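Farzad Soltani
@fsoltani
Jul 1, 2020

Thread on small electrics, cables and chargers, and how I sort them. I did the whole drawer at the Dorkport place this spring and kept notes. Apartment-scale, no special tools beyond a cheap inline power meter and a label maker.

Starting point was one deep drawer plus a box under the desk. Total weight on the kitchen scale: 2,481 grams, power strips excluded. The strips get their own post further down.

Rule one: everything comes out onto a hard floor before anything gets a label. Carpet hides end caps and small screws. A bed is worse.

Rule two: sort by what the thing plugs into, then by what it belongs to. People do this the other way and end up with a "bathroom" pile containing three incompatible chargers.

Categories I use:
wall plug to device, cable fixed
wall plug with USB socket
USB to something
battery only
unknown

"Unknown" gets a box and a date. Mine was dated April. If I haven't needed an item from it after a year, it goes to e-waste.

Toothbrushes. Test the handle before you spend time looking for its charger. Press the button, and if it doesn't run, leave it on a known good charger overnight and try again. Store the handle dry, head off, cap on if you still have the cap.

Chargers. Read the output line on the label, not the input line. Input tells you which countries it works in. Output tells you whether it will run your device. If the print has worn off, it goes in unknown, whatever color it is and however sure you are.

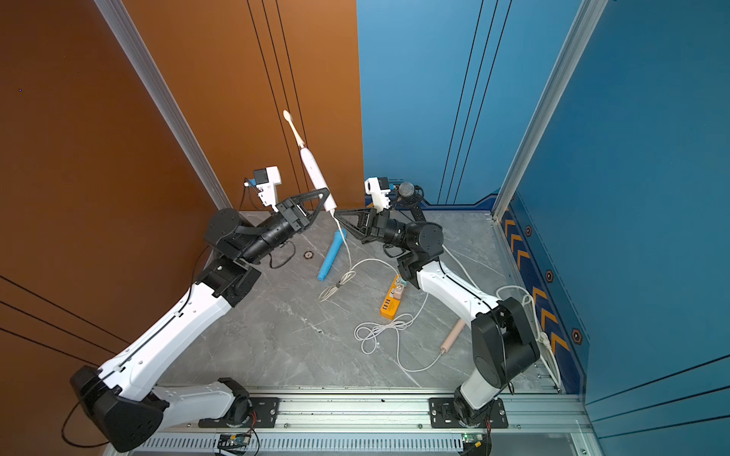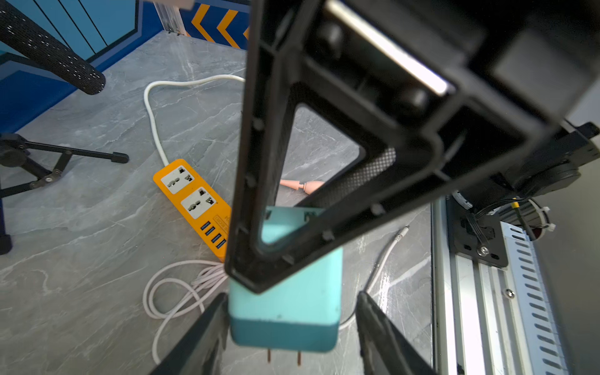

Farzad Soltani
@fsoltani

Orange power strip with the USB ports on it: keep strips like this one out of the cable bin. They are bulky, the corners snag every loose cord, and you want to be able to reach one without digging.

Before a strip goes back into service I check three things. Sockets grip the plug firmly. No browning around the openings. Cord jacket intact where it enters the body. Fail any of these and it's out. I don't repair strips.

USB ports on a strip usually share one current budget. Four ports does not mean four fast chargers. I measured 466 mA on a phone that pulls 1,340 mA from its own wall charger, same cable, same battery level. Fine overnight, useless before you leave the house.

White cables are the main sorting problem. Everything ships with one and they all look alike at arm's length. Tag both ends. A tag on one end is always on the end behind the furniture.

Coiling: loose loops, a hand's width across, hook-and-loop tie, no rubber bands. Bands go sticky and leave residue on light jackets. Don't wrap the cord around the charger body either. The strain lands right where the cable exits.

Ida Tiedemann asked about zip bags. Yes for anything with small parts, one device per bag, label facing out. No for a handle that has been rinsed recently. Give it a day on a rack.

Final count for the drawer: one divider tray, one bin for strips, one unknown box. The tray is an old Baumgart cutlery insert and the long slots fit toothbrush handles and cables equally well.

Label maker settings for those who asked: 9 mm tape, all caps, device name first, then output voltage.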